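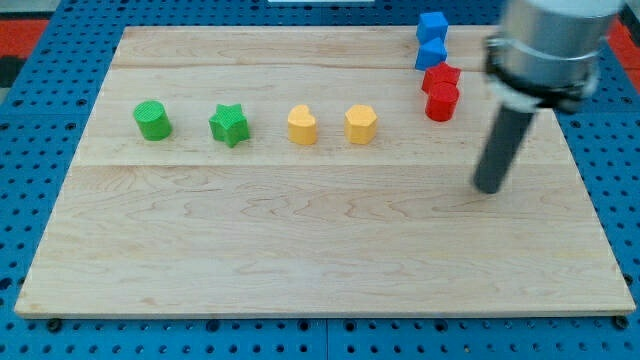

En febrero toca hablar de los juegos de mesa de la biblioteca, porque en febrero llueve y todo el mundo se acuerda de que existen. La ludoteca de la segunda planta tiene 92 cajas catalogadas, una etiqueta azul en cada lomo y un sistema de préstamo que redactó Marit Hovland en una tarde de optimismo. El sistema funciona muy bien con las cajas cerradas. El problema empieza cuando se abren. Un juego es, en el fondo, un montón de piezas con la firme intención de irse a vivir a otro sitio, y una pieza fuera de su caja se vuelve un objeto sin oficio: un cilindro verde puede ser torre, depósito de grano o bosque, y una estrella verde de cinco puntas puede valer una victoria o no valer nada, según el reglamento que se haya perdido con ella.

De reglamentos perdidos sabemos bastante. El caso más grave es el de Toltlow, que llegó en una donación sin instrucciones y que desde entonces se juega de oído. En las sesiones de la tarde han convivido al menos dos versiones: la de Kornél Fülöp, que es larga y recompensa la paciencia, y la de Emese Szénási, que es corta y recompensa a Emese Szénási. Las dos se defienden con la misma seriedad con que en otras épocas se defendían los dogmas. Se escribió a la editorial para pedir una copia y contestaron, muy amables, con el folleto de otro juego. Lo hemos archivado igualmente – nunca se sabe.

Con Grellar pasa lo contrario. Las reglas están, y están en cuatro idiomas, pero ocupan tanto que quien se ofrece a explicarlas pierde al público hacia la página de los impuestos portuarios. Fikri Sinaga ha preparado un resumen de una sola hoja, que se puede pedir en el mostrador. Deja fuera los impuestos portuarios y también, según los puristas, el juego entero. A mí me ha permitido terminar una partida por primera vez, y quedar última con pleno conocimiento de causa.

Ahora, lo práctico. A partir de este mes los préstamos de juegos pasan a ser de 3 semanas y se pueden renovar una vez, siempre que no haya nadie en lista de espera. Collen tiene lista de espera desde que tenemos memoria, así que Collen no se renueva. Ya sabemos que en casa de alguien hay una partida a medias sobre la mesa del comedor y que la familia lleva un tiempo cenando en el sofá. Nos solidarizamos y la queremos de vuelta.

Al devolver una caja, por favor, que venga cerrada con la goma que lleva y no con cinta adhesiva. La cinta se lleva la mitad de la ilustración de la tapa, y ya tenemos un castillo medieval sin puerta y un dragón que ha quedado en lagartija. Si falta alguna pieza, basta con decirlo. No hay multa. Hay una libreta en el mostrador donde se apunta el juego y lo que falta, y se lee mejor que muchas novelas de la primera planta. «Falta el obispo. Sospechamos del perro.» «Sobra un camello.» Lo del camello sigue sin resolverse; si alguien reconoce que tiene un juego con un camello de menos, lo guardamos en un sobre.

La tarde de reparaciones será a las 5 en la sala pequeña. Dezső Nyitrai traerá cola, cartulina y su conocida opinión sobre los dados de plástico. Se arreglarán esquinas de cajas, se reforzarán tableros abiertos por el pliegue y se intentará fabricar un reloj de arena de repuesto, empresa que el año pasado terminó con arena en la impresora. Quien tenga en casa botones sueltos, fichas de parchís o bolsitas de tela con cordón puede traerlos, que de todo se saca partido. Rompecabezas incompletos ya no aceptamos. Tenemos uno de 200 piezas con un lago suizo al que le falta el lago.

También hemos recibido el presupuesto de Szilágyi para las estanterías nuevas, y lo hemos vuelto a meter en el sobre con mucho cuidado. De momento los juegos grandes seguirán en el estante de abajo, los pequeños en el de arriba y los que hacen ruido en el despacho de Marit, que no lo ha pedido.

Para apuntarse a las reparaciones, en el mostrador o por teléfono, por las mañanas. Por las tardes el teléfono también suena, pero suele coincidir con los impuestos portuarios.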